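# Collected Editions and the Case for the Daily Strip

It has been my practice for a number of years to set down, on this page, some remarks on the comic strips in my library. The present entry concerns *Pamside*, the newspaper strip written and drawn by Leonora Galang, which has now been issued in full by Layug Press in a boxed set of four volumes. The set contains all 3,252 daily strips. Readers who wrote in October to ask whether it was worth the price will, I hope, accept this as my reply.

*Pamside* takes place in a small harbor town of the same name. Its main characters are a retired ferry pilot, his granddaughter, and a heron that may or may not be able to speak. Very little happens. A typical week is given over to the repair of a gate, or to a disagreement about soup. Ms. Galang drew the strip with a brush and used a heavy line, and for the first two years she placed no backgrounds behind her figures at all. The harbor itself does not appear until well into the first volume, and its arrival remains one of the finest moments in the work.

I first read the strip as a boy, in the copies of the newspaper that my uncle saved for me in a kitchen drawer. Many were missing, and I supplied the missing days myself. It was therefore with some concern that I opened the second volume and found the whole of the lighthouse story, which I had known for most of my life without its ending. The ending is quieter than the one I had made up. I have read it several times now and have come to prefer it, though I retain some affection for mine, in which the heron was elected mayor.

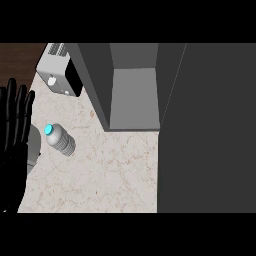

*Page last changed: 3/16/23*

The editing of the set was carried out by Jomar Agbayani, and it deserves separate mention. The strips are printed two to a page with generous margins, in the order in which they appeared, and no panel has been cropped or redrawn. Corrections to the lettering are listed at the back of each volume. Dexter Dumlao contributes an introduction on the newspaper trade of the period, and it is useful on the subject of how strips were sold and how often they were dropped. His reading of the heron as a figure for the author is argued with care – I did not find it convincing.

There are certain faults. The paper in volume three is thinner than in the others, and the black areas show through on the reverse. The index lists characters but omits story titles, so that a reader looking for the winter regatta must already know where it falls. The slipcase is also too tight, and I would advise against lifting the set by it.

The question of an animated film has been raised again by several correspondents. Skulham Pictures announced such a project some time ago, with Jomar Sarmiento named as director, and I have seen no further notice of it. My own view is that the strip would survive the change poorly. So much of its humor rests in the third panel, where as a rule no one speaks, and a film would be obliged to decide how long that silence lasts. On the page the decision belongs to the reader. Kristine Lumanlan, whose stop-motion short *Plollness* was discussed here last year, has written to say that she disagrees with me entirely and that a patient animator could manage it. I would be pleased to be proved wrong by her.

For those new to Ms. Galang's work, I recommend starting with volume two, page 236, and reading forward to the end of the lighthouse story before returning to the beginning. The next entry will take up her Sunday pages, which were drawn in color and are not included in this set.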